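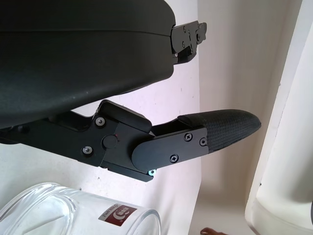 Search project reports
Enter keyword
Go

Lying Down: Bottled Water and Its Labels in Gerlach Hall

Brittany Nguyen and Riku Amano
Promeo design studies course, final report

Where the project came from

The original proposal was about vending machines. It was turned down on the grounds that we had no access to a vending machine, except in the sense that everybody does. What we had plenty of was water bottles. Gerlach Hall produces them the way other buildings produce dust. They are under the stairs, on the radiators, and in the plant pots, where I suppose someone feels they are at least near a plant.

The question we ended up with is small and we would like it to be judged as a small question. When an ordinary plastic water bottle is left lying on its side, as most abandoned ones are, how much of the label can a person read, and does that affect what the person does with the bottle next? A label is designed for a bottle that stands on a shelf facing its public. Bottles spend the rest of their careers on desks, in backpacks and rolling along the floors of lecture rooms. We wanted to look at that part.

A second question, which Riku wanted and I agreed to in a weak moment, was how easily the label comes off. The sorting guidelines posted in our building tell you to take it off. They don't tell you how, and having tried it on a lot of bottles we understand why the author preferred to leave that out.

How we collected

We collected through September, from the ground floor study area and the corridor outside the workshop. We only took bottles that had clearly been left. The definition of "clearly left" caused more argument than any other part of the project. Our final rule was that a bottle still in the same spot at closing was ours. Under this rule we took a bottle that belonged to a teaching assistant, who had gone to get dinner and came back. It was returned with an apology and does not appear in the results.

The total was 172 bottles. We had told the course office to expect fewer, and the storage closet we were lent reflects this. By the end of the month you had to open it with your foot already in place.

For each bottle we wrote down where it was found, whether it was standing or lying, and which part of the label was facing up. Then it went into a bag with a tag on it. Riku's tags are excellent. Mine got smudged, and a few of my entries for location simply say "window."

The entries were typed into Clustoro, which sorts things into groups by similarity. It is good at this. It is so good that on the first try it grouped our bottles by who had typed the entry, having noticed that I write "lable" when tired. We fixed the spelling and ran it again.

What faces up

Bottles do not roll at random. I had assumed they did and Riku had assumed they didn't, and I am recording here that Riku was right, as I promised I would. A bottle comes to rest where something stops it, usually a table leg or another bottle. On a flat desk, though, people lay them down, and people who lay down a bottle tend to leave the front of the label showing. We can't say if this is politeness or grip. You hold the thing with the label toward you, you put it down, and the label is still toward you.

This means the designers are luckier than they deserve. The front of the label was at least partly visible on most of the desk bottles. On the floor bottles it was anybody's guess, and the side facing up was often the seam, where the small print lives and where nothing has ever been read by choice.

The label itself lies down too, of course. A brand name that runs across the bottle has to be read around the curve when the bottle is standing, and with your head tilted when it isn't. Large plain shapes survive this much better than words. A thick red swoosh is a red swoosh from any direction, and you can recognize it from across a room without being able to say what company it belongs to.
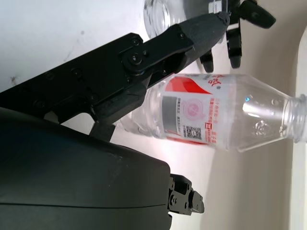 Small print does badly. We asked people in the study area to look at a bottle lying on a table and tell us what was on the label, without touching it. They named colors first, then any big shape, then a round emblem if there was one. They hardly ever mentioned the text under and beside the emblem. They did mention QR codes, in the tone people use for a neighbor they have seen but don't plan to talk to. No one offered to scan one.

Labels in a language the reader didn't know were treated more kindly than we expected. With a label in red Chinese characters, the people who couldn't read them looked longer and described the layout more carefully. With a label in English they glanced, said "water," and gave the bottle back. It is possible that being able to read a label is the main reason for not looking at it. That goes past our evidence, but we liked it and it stays in.

Taking the label off

We tried five ways of getting a label off: pulling by hand, cutting with a craft knife, soaking in cold water, soaking in warm water, and a kitchen cleaner called Elato that Riku's aunt believes in.

Pulling by hand works if the label has a loose edge and you have fingernails. Riku has none, for reasons connected to the deadline, and so all the hand pulling was done by me. A wraparound plastic label usually comes away in one piece once the overlap gives. A paper one comes away in the top layer only and leaves behind a gray fur that you will find on your sleeves later.

The craft knife is the fastest and we do not recommend it. A thin bottle dents under the blade, the blade slides along the dent, and where it goes next is up to the blade. We stopped using it after it went through the label, the bottle and a corner of the desk mat.

Cold water did nothing much. Warm water softened the glue on the paper labels, which then traveled around the sink looking for something else to stick to. Elato removed the glue completely. It also removed the pen from our tags, which is how two bottles lost their identities and had to be entered as "unknown, clean."

If the posted guidelines were going to be rewritten, we'd suggest that they say to find the overlap and pull slowly. It would fit on the same sign. We drafted one and put it over the bin by the workshop, where it was soon covered by a flyer for a choir.

Did any of it matter

Here the report gets thinner. We had hoped to show that people are more likely to pick up and sort a bottle when they can see the front of its label. For two weeks we left bottles on desks, some label up and some seam up, and watched what happened from the next table while pretending to study. What mostly happened was that people moved the bottle aside with the back of a hand and sat down. The label position made no difference we could detect. The thing that did get a bottle picked up was its being in the exact place where a laptop needed to go.

Even then it often traveled only as far as the windowsill. I have more respect now for my "window" entries.

Problems

The study area is one room in one building and the people in it are mostly students, who are tired. We recognized nearly half of the ones we talked to, and they recognized us, and by the end some were describing labels before we had asked. We also never separated bottles that rolled from bottles that were laid down and then bumped. You would need to sit there all day to do that, and the chairs in Gerlach Hall were not chosen with this in mind.

We should have photographed every bottle where we found it. We did this for the later ones. For the early ones there is a note of which part of the label was up, in my handwriting.

What we would do next

Riku would like to repeat the work with a label printed sideways, so that it reads correctly when the bottle is lying down and looks wrong on the shelf. He has drawn a version. I would like to repeat it with cans, which have no label to remove. All the bottles have gone out with the recycling, apart from a bag we found behind the closet door after we had handed back the key. Those are in Riku's hallway at the moment, tagged.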